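4.2 报修文本中的管件称谓

上一节讨论的是报修人如何描述漏水的位置，本节转向他们如何称呼漏水的部件。两者在记录里往往写在同一句话中，但处理方式不同。位置可以由维修人员到场后自行确认，部件的名称则直接影响出发前带什么料。名称写错或者写得太宽，常见的后果是多跑一趟。

语料来自Zatley工单系统，涵盖Lullatbridge和Dullholm两个租住小区，去除重复提交和空白工单后共3,082条。其中1,466条在自由填写栏中至少出现一个指称管件的词或短语，构成本节的分析对象。其余工单只写现象（“厨房地上有水”“楼下说渗了”），或者只勾选了下拉菜单中的“给排水”一项，自由填写栏留作他用，例如约定上门时间、说明门禁密码、提醒家里有狗。

两个小区的工单格式一致，但入口不同。Lullatbridge的住户大多通过手机填写，Dullholm保留了电话报修，由接线员代为录入。因此Dullholm的文本中混有接线员的用语，这一点在比较时需要注意。凡录入痕迹明显的工单（例如出现内部缩写或料号），称谓归入“转写”一栏，不计入住户自己的用词。料号本身由维修承包方Fekete编制，与小区物业使用的部件目录并不完全对应，同一弯头在两份目录里可能有两个名字。

编码由3名编码员分别完成，分歧处讨论后取一致意见。我们把住户的称谓分为6类：通称（管子、水管），形状称谓（弯的那截、拐弯处），功能称谓（下水管、排水管），位置称谓（盆底下那根），材质或颜色称谓（灰管子、塑料管），以及行业称谓（弯头、存水弯、直接）。一条工单可以同时归入多类。“水池下面灰色的弯管”即同时计入位置、颜色和形状三类，“管”作为中心语时不再重复计入通称。

形状称谓值得单独讨论。住户写“弯的”时，所指可能是一个短弯头，也可能是一段较长的弯管，还可能是被压弯的软管。三者的备件完全不同，在文字上却难以区分。颜色也帮不上多少忙，灰色在两个小区的排水部件中都很常见。图3中的两段管件，若按住户的写法，大概都会被写成“灰色的弯管子”。

图3 两段灰色弯形管件
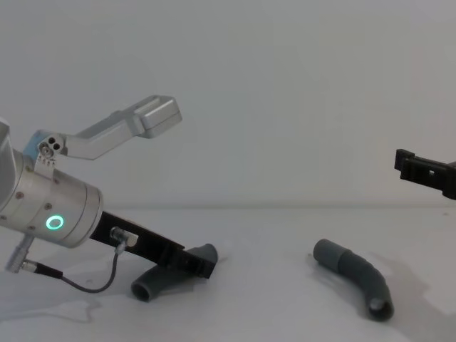 有受访者不同意把这类写法算作含糊。在这位受访者看来，住户说“弯的那截”已经说得够清楚了，家里水池下面总共就那么一处弯，拿手一指就知道；要是工单上能让人选“水池下面”和“洗衣机后面”，后面怎么叫都无所谓，何必逼着租客去背弯头、存水弯这些词。

这一意见与语料有相合之处。在位置写得具体的工单里，形状称谓很少引起后续追问；维修记录中的“电话核实”一栏多为空白。需要核实的主要是只有形状、没有位置的写法。由此看来，形状称谓是否足够，取决于它旁边还写了什么。我们在编码时把称谓逐个切分，这种做法便于统计，却把本来互相限定的成分拆开了，后文的搭配分析即是对此的补充。

不过，这一意见默认住户与维修人员面对的是同一个空间，而且住户确定漏点就在弯处。语料中有一部分工单并非如此。有的住户把水滴落的地方当作漏水的地方，水沿管壁流到最低处才滴下，而最低处恰好是弯的。这类工单写得很具体，位置和形状都有，指向却是错的。从到场后的更正记录看，漏点多在上方的接口处，弯段本身完好。称谓的准确与判断的准确在这里需要分开看。

通称的使用情况较为简单。“管子”在两个小区都是最常见的中心语，Dullholm的接线员也倾向于保留它，不替住户改写。访谈中对此的解释是，改写之后一旦带错料，责任不好说清。保留原话于是成了录入时的惯例，与培训材料的要求并不一致，培训材料要求录入时尽量使用目录名称。

行业称谓在住户自填的文本中出现得最少，且分布不均，集中在同一住户的多次报修中。第一次报修写“下水的管子”，维修人员上门后在回执上写了“存水弯”，下一次报修时住户便写作“存水弯”。这种沿用并不总是正确。有住户把回执上的词用到了洗衣机的排水软管上，大概是把它理解成了泛指。词是从回执上学来的，词义的范围则要靠住户自己去猜。

软管一类的称谓又有所不同。住户对硬管与软管的区分相当稳定，很少混用，但对软管内部的差别几乎不作区分。表面起棱的排水软管，工单中写作“软管”“伸缩管”“螺纹管”“一节一节的管子”，偶尔写作“皮管”。接口部分则基本没有名称，多写成“接头那里”或“头上”。软管两端平滑的一段、套在中间的短管、外面的卡箍，在“接头那里”这一个说法里都可能被指到。前两种部件的样式参见图4。

图4 两根灰绿色波纹软管，管口相对，其间为一段半透明白色短管

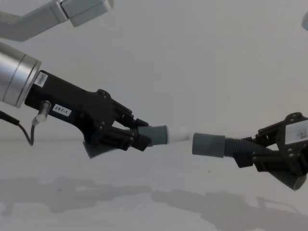
接口称谓的缺失在两个小区都存在，看不出手机填写与电话报修之间的差别。电话报修时接线员可以追问，但追问的通常是“漏得大不大”“阀门关了没有”，很少问到接口由什么组成。从处理紧急程度的角度看，这种问法是合理的，漏水量决定当天是否派人，接口的构造可以留到现场再看。代价由备料环节承担。Fekete的出车清单中，软管按整根配备，接口配件另装一盒，维修人员在访谈中提到，盒里缺哪一种往往到了现场才知道。

材质与颜色称谓多作为辅助出现，单独使用的很少。颜色词里“白”“灰”居多，材质词里“塑料”几乎覆盖了所有非金属部件。住户偶尔用新旧代替材质，如“新换的那根”“老的那根”。对熟悉该户维修史的人来说，这样的说法很有效，换一名维修人员便难以理解。Zatley系统可以调出同一地址的历史工单，但历史工单只记录更换了什么，没有记录旧件是否仍有保留，“老的那根”因此常常无法对应。

综合来看，住户的称谓随可见程度变化。露在外面、伸手可及的部件，称谓较细，常带颜色或形状；藏在柜板后面的部件，称谓退回到功能或通称。行业称谓的获得主要依赖与维修人员的接触，与居住年限的关系在现有材料中还看不清楚，因为工单不记录入住时间，访谈中的自述又较为粗略。

另有两点限制需要说明。其一，自由填写栏有字数上限，部分较长的描述在末尾截断，被截去的可能正是部件名称，这些工单按现有文字编码，未作推测。其二，Dullholm的部分工单由接线员在通话结束后补录，称谓是否为住户原话无从核对。我们保留了这部分材料，但在4.3节比较两个小区的搭配差异时将其单独列出。

4.3 位置词与部件词的搭配

位置词在工单中多前置于部件词，中间以“的”连接，如“马桶后面的管子”。前置的位置词以家具或洁具为参照，以房间为参照的较少，只写房间名的工单大多同时在下拉菜单中选择了对应房间，文字部分属于重复填写。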